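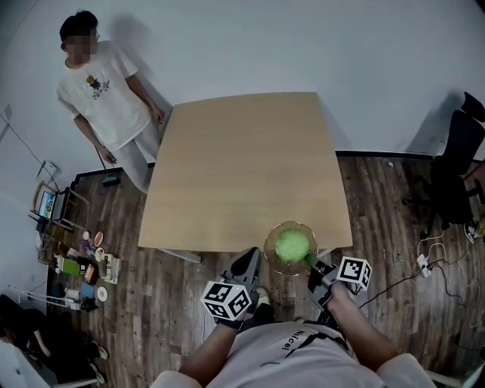
Ticket: Left gripper pose drops out during visitor demo
Project: Mengal
Site: Semthorpe, demo room
Priority: Medium, raised to High before the open day
Status: Resolved, one item carried over
Component: Hand-held grippers, marker tracking

Summary

During the rehearsal for the March open day, the tracked pose of the left hand-held gripper dropped out repeatedly while the operator was working at the table. The right gripper was not affected. The visitor display runs on Wulo and shows both grippers live, so each dropout was visible as the left gripper model freezing and then jumping to a new position.

Steps to reproduce

1. Start the Mula recorder and wait for both grippers to report a pose.
2. Stand at the near side of the table, basket within reach of both hands.
3. Hold the left gripper with its finger pointing up and reach with the right.
4. Pick from the basket and return to the start position.
5. Repeat until the left pose goes stale. It usually happened within the first few cycles.

Expected: both poses update for the whole cycle.
Observed: left pose stale for part of the reach, then a jump when it recovers.

Log

09:10 Ticket opened. Recorder log attached. The session has 3,158 frames. All stale flags are on the left gripper. No error from the recorder itself and no dropped frames.

09:25 Swapped the left and right USB cables at the host. Fault stayed with the left gripper. Cable and port ruled out.

09:40 Restarted Wulo only. No change. Restarted Mula only. No change. The display is showing what it receives, so removed Wulo from the suspect list.

10:05 Checked exposure. Auto exposure was on. The table top and the wall are both light, and the marker squares were washing out when the operator leaned in. Fixed exposure at 2,000 microseconds. Stale flags went down but did not clear.

10:20 Tried 1,000 microseconds. Contrast on the marker edges is better, the rest of the view is dark but usable. Left pose still goes stale at the same point in the reach. Kept this setting.

10:50 Stepped through the stale frames one at a time. In most of them at least one face of the left cube is in view and readable by eye. The detector finds the markers and the pose solver then rejects the result. This is a geometry problem and should have been checked first.

11:05 Compared the left cube with the mounting drawing. The cube had been refitted one quarter turn off. The config file still had the old orientation. With several faces visible the solver sometimes settled on a pose that passed the error limit, which explains why the fault looked intermittent.

11:20 Removed the cube, refitted it to the drawing, tightened the screws evenly. Ran the calibration routine for the left gripper. Residual is back in line with the right.

11:45 Ran the full demo cycle for 45 minutes with the display on. One stale flag, at the moment the operator turned away from the table. Accepted as normal, the cube was out of view.

13:30 Second run with a different operator, shorter and with a lower arm position. No stale flags during the pick. Gripper opening values track correctly on both sides.

Root cause

Left marker cube mounted in the wrong orientation after maintenance. Auto exposure made the symptom worse and delayed the diagnosis.

Fix

Cube refitted and left gripper recalibrated. Exposure fixed at 1,000 microseconds in the demo profile. The general recording profile was not changed.

Checks to run before each visitor group

Load the demo profile, not the last used profile. The recorder does not warn if these differ.
Turn each gripper slowly through all visible cube faces and watch the model on the display. A sudden flip means a bad mount or the wrong config.
Open and close both jaws fully once.
Keep the room lights on the same setting for the whole visit. Fixed exposure will not follow a change.
Ask guests to stay at the far side of the table during picks. A hand over a cube gives the same stale flag as a real fault and wastes time.
Restart the recorder between groups, so that each log covers one group.

Comments

From the display side: can Wulo hide the gripper model when the pose is stale, in place of freezing it? Visitors at the rehearsal asked if the program had crashed.

Reply: Yes, there is a setting for it. Set to fade after a short hold. Tested with a hand over the cube, works on both grippers.

From maintenance: the cube fits on the mount in any of the four positions. A mark on the base would prevent this.

Reply: Agreed. Paint mark added to both grippers for the open day. A keyed mount is moved to its own ticket under Mengal, no date set.

Open day result: no tracking faults reported at Semthorpe. Logs from all groups uploaded. Closing.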